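Workshop and Home Tips: Gripper Trouble with Soft Things

Posted July 15, 2018 by Imogen Fairclough

I love this part of the hobby! Everyone wants to grip blocks and cans, but the soft stuff is where you learn what your tool is really doing. This page is all about one fault that cost me a good ball of yarn and very nearly a fingernail, and what I do differently now. If you use hand-held grippers at home, or you're thinking of it, have a read before you pull a trigger near anything with a loose end.

What went wrong

I was doing a two-gripper pass with a ball of green cotton – one tool lifts it out of a box, the other takes it over. Easy enough, I've done it plenty of times. A loop of yarn had slipped off the side of the ball and gone in behind the left fingertip pad, right down to where the link arm meets its pin. I didn't see it. I closed, opened, closed again, and the strand wound itself in tighter each time until the left finger stopped halfway and the right one kept coming.

Then I did the silly thing. I put my free hand in to pick the yarn out while my other hand was still on the trigger. The finger let go all at once and snapped shut on the tip of my nail. No blood, lots of language. My tool is a Pedent with a fairly strong return, and it was a good reminder that a pinch point doesn't care how soft the thing you're holding is.

Set the ball up first

The tips are all small ones, and they work for yarn, ribbon, shoelaces, tea towels with a fringe, anything stringy.

Leave the paper band on. It holds the strands down and gives you a nice smooth patch. If yours has slid off, a wide strip of paper and a bit of tape does the same job.

Turn the ball until you find the loose loops, and tuck them under the band or into the middle. If a loop won't stay tucked, keep it on the side facing away from the link arms.

Grip low and square, with a pad either side, and close slowly until the ball just starts to give. Stop there. Squeezing harder bulges the strands out past the pads, and the bulge is what finds the pins.

Bring the second gripper across the front, where you can watch its tip the whole way. I used to come in from behind and hope for the best.
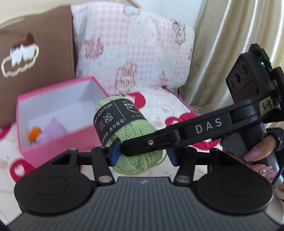

Milk cotton between the blue pads, second gripper coming across. Watch that loose loop at the lower right!

Chia-hao Chiu put me on to working over an open box on a bed. I'd always used the kitchen bench, and a dropped ball would be off across the floor, trailing yarn under everything. On a bedspread it stays put. The one drawback is that a quilt sinks under your elbows, so your two tools can drift closer together than you meant. Rest your wrists on a firm cushion if you're going to be at it for a while.

Clearing a snag without getting hurt

Write this on a bit of tape and stick it somewhere handy, because you won't remember it when you're annoyed.

1. Stop. Take your finger right off the trigger, and get the other person to do the same if there are two of you.

2. If your gripper is powered, switch it off and unplug it. A motor that has stalled on a strand can start up again the moment the strand gives.

3. Wedge the fingers open. I use a wooden clothes peg, and Makis Balaskas swears by a wine cork.

4. Ease the yarn out with a blunt crochet hook, working back the way it went in. No scissors yet! A cut end springs down beside the pin and you'll be there all night.

5. If it truly has to be cut, snip on both sides and draw the short bit out with tweezers. Then shine a torch in and look for fluff.

6. Open and close the gripper with nothing in it, slowly, before you go back to work. Both fingers should move the same distance. If one lags, there's still something in there.

Two grippers, one ball

Most of the bother comes at the handover, when there are four fingertips in a very small space. Yi-chun Shih and I had ours lock together in October, her finger hooked under mine, and each of us pulled back at the same moment. That's how you bend a link. Now one person is the holder and stays completely still, and only the other one moves. The mover says "got it" once the ball is properly held, and the holder doesn't open until she hears it.

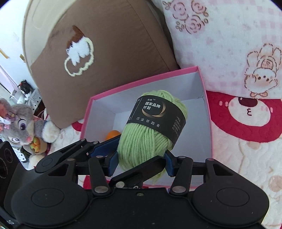 If the fingers do cross underneath, have the mover open first and back out along the same line she came in on. Don't lift. Lifting drags the lower finger up through the strands, and you've got a fresh tangle on top of the jam. It helps to say which way you're going out loud, even if you feel a bit of a goose doing it.

Nails, rings and sleeves

I like a long nail as much as anyone, and you can certainly use a gripper with them. Just keep your hand on the body of the tool and well back from the arms. Take off rings with raised stones if you're going to be clearing snags, as yarn loves a claw setting. Fluffy sleeves get pushed up past the elbow. Esperanza Mateos lost a good patch of mohair cuff to a pivot pin and still brings it up.

Looking after the pads and pins

Wipe the pads with a damp cloth after every session with cotton. Lint builds up into a sort of felt and they lose their bite, so you squeeze harder, and there's your bulge again. A dry, soft toothbrush is best for the pins. Please don't oil them before working with yarn – the oil catches fluff and marks light colours, and it won't always wash out. I keep my brush, hook, peg and tweezers together in an old Zomano biscuit tin so there's no hunting about when something jams.

As for the green ball, I rewound what was left and it's going to be a dishcloth.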